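Getting my settlement application in

24/01/2018

I said last May that I would write up the settlement application once it was sent, mainly because I found it hard to get a straight account from anyone who had been through it. It has gone off at last. I don't have a decision yet, so read this as one person's notes and not as advice.

For anyone new to the blog, I came over on a work visa sponsored by Hirnex, and I have been with them ever since, first at the Drarkmont office and then in Cumudcombe when they moved my team. Five years passed more quickly than I expected. The visa was due to run out this spring, and the choice was to extend it or apply to stay for good. Extending would have meant paying again and then paying again later, so I went for the second.

The form itself is long but not hard. Most of it asks for things you know: name, passport, job, address, parents' dates of birth. The part that took me weeks was absences. You have to list every trip out of the country over the whole period, with the date you left, the date you came back and the reason. I had not kept a list. I had two passports to go through, one expired, and several of the stamps were too faint to read. For trips inside Europe there were often no stamps that helped at all, so I went through old emails looking for booking confirmations.

My total came to 144 days across the five years, which is well inside the limit, but I had worried about it because of the long visit home when my father was ill. If you are on a work visa now, start a spreadsheet today. Put the flight number in as well. It takes a minute each time and would have saved me most of December.

The employer's letter was the next job. It has to confirm your post and your salary, and that they still need you. The first one Hirnex gave me had my old job title on it. The second had the right title but no salary. I don't blame the person in HR, who had not done one before, but I would suggest writing out what the letter needs to cover and handing that over at the start.

I did pay for some help. Karunaratne, the firm a colleague had used, offered a checking service where you fill in everything yourself and they go through it before you send it. That cost me 200 pounds. Trevor McIntyre was the adviser who looked at mine, and he found two trips where I had put the return date before the departure date, and one payslip that did not match the bank statement for the same month. The payslip turned out to be a corrected one, and payroll wrote me a short note saying so. I could have found these things on my own with more patience, but by that point I had stopped being able to see the pages.

I had budgeted for the application fee and not much else. With the fee, the test, the checking service, train fares, copying and postage, I have spent £2859 so far. I paid a bit each month into a separate account from the middle of last year and was still short, so the last part came out of the holiday money.

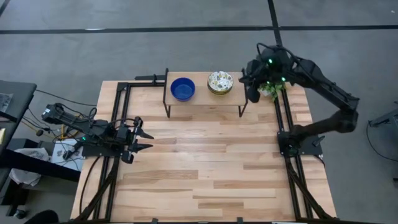

The Life in the UK test I had done early, in the autumn, and I would recommend that. You book it online and take the same identity document you booked with. I read the handbook twice on the train and did practice questions in the evenings. There was a good deal about kings and battles, and I have forgotten a fair amount of it already. Keep the pass letter somewhere safe. I kept mine in the same folder as my tenancy agreement and then spent an evening looking for the folder.

As for English, my degree was taught in English, and I had a certificate to show for it, so I did not need to sit a separate exam. Check this one carefully if your degree is from abroad, as you may need another document to go with it, and mine took a while to come.

I sent the lot by tracked post and kept a full copy. My passport has gone with it, so there will be no travelling until it comes back. My sister's engagement party is in May and I have told her I may not make it. She was fine about it. My mother was less so.

I will put up another post when I hear. In the meantime, if you have a question about the absences list, leave it in the comments and I'll answer what I can.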